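工单记录:开放日演示台,双臂叠衣工位间歇性停机
设备名称:Clultelard 双臂工作台
地点:Ernau 展厅,靠墙工位
优先级:高(开放日前须恢复)
状态:已解决,观察中

浏览 399 次 · 评论 6 · 收藏 3

【问题描述】
开放日彩排时,右臂在取衣动作中停住,控制界面报“夹爪位置超时”。左臂正常,停在待机位。复位后可以继续运行,但连续演示一段时间后同样的报警会再次出现。左臂从未报过这个错误。

开放日定于2025年4月26日星期六。Bovetti 方面要求演示全程不间断,每轮结束后留出时间给参观者提问。按现在的状态,达不到这个要求。

【环境】
控制软件是三月更新后的版本,更新之后没有改过参数。夹爪超时阈值为出厂值 600 毫秒。台面铺的是灰色织物,彩排前一天刚换上,之前用的是硬质台面。

【已做的检查】
1. 重启控制器,报警清除,演示到第四轮时复现。
2. 对调左右夹爪的通信线,报警仍在右侧。线缆可以排除。
3. 手动开合右夹爪,空载,没有异响,没有卡滞。
4. 查看日志,报警全部发生在指尖下探接触台面之后,抬起过程中一次也没有。
5. 衣物换成薄毛巾,报警次数减少,但没有消失。

【Olaniyan 技术支持回复】
请确认换台面之后是否重新标定过高度。织物比硬质台面软,指尖压下去时布料会跟着下陷和移动,夹爪闭合的阻力比原来大,到位时间会变长。建议先做高度标定,再考虑改阈值。不要只改阈值。

【现场回复】
没有重新标定。换台面的是布展人员,我们这边没有收到通知。

【处理过程】
按标定流程重做右臂高度,下探终点上移。左臂一并重做,偏差很小,也写入了新值。随后把超时阈值从 600 毫秒改到 1000 毫秒,两侧保持一致。

改完后先空跑,再放衣物。空跑期间无报警。放衣物后的前几轮,右臂夹取时偶尔会带起一点台面布,形成皱褶,影响下一次定位。把台面布四周重新拉紧固定,皱褶减少。
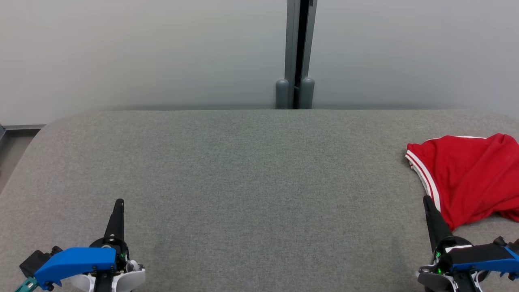 右臂的下探路径是这次改动最多的地方,标定后重点看的也是它。原来的路径从正上方直接压下,现在改为从衣物近侧斜着接近,指尖贴近台面后再闭合。测试用衣是一件红色带白色条纹的衣服,堆在台面右侧,右夹爪的黑色手指已经挨到它的左下部分,两只夹爪之间留出一大片空台面,供后续摊平使用。衣物的摆放位置以后按这个来,不要放到台面正中,否则两臂的等待时间会变长,观众看着也像停机。

【验证】
连续运行 60 分钟,未出现超时报警。中途按一次急停,恢复后程序能从当前步骤继续。开放日当天上午再跑一遍同样的流程,通过后才开放给参观者。

【开放日当天补充】
上午场正常。下午场出现一次停顿,原因是参观者把自己的外套递过来要求试叠,外套太厚,夹爪夹不住。该情况不属于本故障。已和讲解人员说明,只使用准备好的衣物,参观者自带物品一律不上台。

有参观者问为什么动作这么慢。演示模式限速,讲解时照实回答即可,不要现场调速。

【遗留事项】
- 更换台面材料后必须重新标定高度,已写入布展检查表。
- 1000 毫秒的阈值是临时设置,设备运回后恢复 600 毫秒再测一次,如仍有报警则另开工单。
- 请 Olaniyan 确认软件下一版能否在日志里记录夹爪闭合电流,目前只有位置数据,判断起来不方便。

分享 0 · 评论 6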